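Tatia Listening Room System
Set-Up and Operation Guide
Section 3: Preparing the Room and Playing a First Recording

Issued by Cakport Audio, March 1, 2026

3.1 Before you begin

This section applies to the Tatia amplifier and the matching pair of Ackroyd loudspeakers. It assumes that the amplifier has been unpacked and registered as set out in Section 2. Owners who have purchased the turntable module should complete this section first and then proceed to Section 4.

You will need the speaker cable supplied with the system, a tape measure, and one recording that you know well. A recording of a small group with acoustic instruments is preferred. Heavily compressed or very dense music may be played on the system at any time, but it makes a poor reference for placement, as small changes in balance are hard to hear.

CAUTION: Disconnect the amplifier from the wall outlet before attaching or removing speaker cable. Do not rely on the standby button.

3.2 Placing the loudspeakers

1. Stand the loudspeakers the same distance from the rear wall. Neither cabinet should touch the wall, a curtain, or a bookcase.

2. Measure the distance between the two cabinets, from center to center. The distance from each cabinet to the listening seat should be equal to this figure or slightly greater.

3. Turn each loudspeaker inward until its front panel faces a point just behind the listening seat.

4. Check that the cabinets are level. If a cabinet rocks, adjust the threaded feet by hand and tighten the locking rings.

Note: Hard floors and bare walls reflect high frequencies and can make cymbals, brass, and upper strings sound harsh. A rug between the loudspeakers and the listening seat will usually correct this. Tile and stone call for a thicker rug than wood.

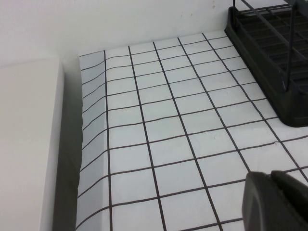 3.3 Connecting the speaker cable

1. Confirm that the amplifier is disconnected from the wall outlet.

2. Connect the red terminal marked LEFT on the amplifier to the red terminal on the left loudspeaker. Connect the black terminals in the same way.

3. Repeat for the right loudspeaker.

4. Pull gently on each connection. No bare wire should be visible outside the terminal.

5. Reconnect the amplifier and switch it on with the volume control at its lowest setting.

If the bass is weak and voices seem to have no fixed position between the loudspeakers, one pair of wires has probably been reversed. Switch off the amplifier, disconnect it, and check both ends of each cable against steps 2 and 3.

CAUTION: Do not connect loudspeakers of another make to the Tatia while the Ackroyd setting is selected in the menu. The bass correction applied by this setting is intended for the Ackroyd cabinets only and may damage other drivers.

3.4 Playing the reference recording

1. Select the source and start the recording.

2. Raise the volume slowly to the level at which you would normally listen. Placement should not be judged at a very low level.

3. Listen for a solo voice or instrument recorded in the center. It should appear midway between the loudspeakers. If it leans to one side, check the distances measured in 3.2 before using the balance control.

4. Listen to the lowest notes of the bass or piano. If some notes are much louder than others, move both loudspeakers forward by a hand's width and listen again.

5. When the result is satisfactory, mark the position of the feet with the paper tabs provided.

New loudspeakers may sound stiff during early use. Cakport Audio advises against making final menu adjustments until the system has been played for 300 hours -- ordinary listening counts toward this total, and there is no need to leave the system running overnight.

3.5 Using the Urken tone presets

The Urken presets are stored under TONE in the main menu. They were prepared for the Tatia by Freya Sugden, who also wrote the listening notes in the appendix.

FLAT applies no correction and should be used during placement.
CHAMBER gives a slight lift to the midrange and suits string quartets, solo piano, and small choirs.
STAGE reduces the upper treble and is suitable for amplified concert recordings.
LATE lowers the bass for listening in shared buildings.

To store a preset for one source only, hold the TONE button until the source name flashes, and then press SELECT. The setting is kept when the amplifier is switched off.

3.6 Assistance

Questions concerning room placement should be sent in writing to Joanne Bickerstaff, Customer Support, Cakport Audio. Please include the serial number of the amplifier, the dimensions of the room, and a simple sketch showing doors, windows, and the listening seat. Faults that produce smoke, heat, or a burning smell must not be investigated by the owner -- disconnect the amplifier and follow the return procedure in Section 7.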